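Fiction > Short Reads

Print this story | E-mail this story

The Near Post

Lionel Aubert kept the penalty file in a spreadsheet with 29 columns. Column one was the date of the kick and column two the name of the taker. The rest covered run-up length, angle of approach, position of the standing foot, state of the game, and where the ball crossed the line. He had 211 kicks in it by March, when Hernham drew Medrano in the semifinal.

Medrano's regular taker was a left-footed midfielder named Niltareck. He appeared in the file nine times. On seven of those kicks he had taken five steps and gone to the keeper's right. On the other 2 he had taken four steps and gone left. The sample was small, and Aubert said so in the notes field.

He gave the keeper, Ademeck, a card the size of a bus ticket. It said: FIVE, RIGHT. FOUR, LEFT. WAIT FOR THE FOOT.

"What if he takes six?" Ademeck asked.

"There is no six in the file."

The game was level at one each after 90 minutes and level after extra time. Medrano had run almost 138 kilometers as a team by then, according to the tracking feed, and Hernham a little less. Aubert wrote both totals down. He did not think they would matter, but there was a column for them.

The kicks were taken at the north end. Hernham scored four and hit the bar with one. Medrano had scored four when Niltareck placed the ball for the fifth. He turned it once so that the valve faced him, then walked back.

Aubert counted from the bench. The walk back was five steps. Niltareck stopped, looked at the referee, and took one more.

Ademeck did not look toward the bench. He stood in the middle of the goal with his weight even and his hands low. The whistle went. Niltareck came in at his usual angle, and on the last stride his standing foot pointed slightly open, toward the near post - toward Ademeck's left.

Ademeck went left. The ball went left as well, a foot inside the post and a foot off the ground. He got two fingers to it. It struck the inside of the post, rolled along the line, and crossed.

On the coach home Aubert opened the laptop and added row 212. Under run-up length he typed 6. Under direction he typed L. Ademeck came down the aisle with ice taped to his hand and read the screen over his shoulder.

"I waited for the foot," he said.

"I have that," said Aubert, and showed him the column.

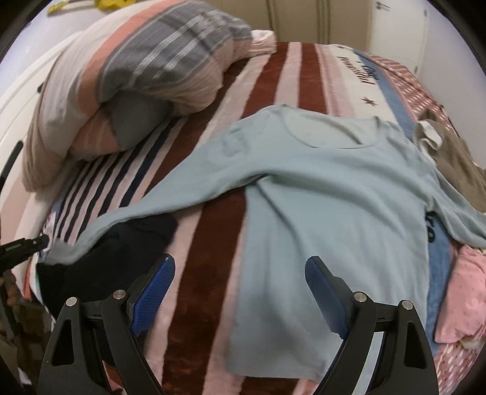 Ademeck read it twice. Then he sat down in the next seat and asked to see the other nine.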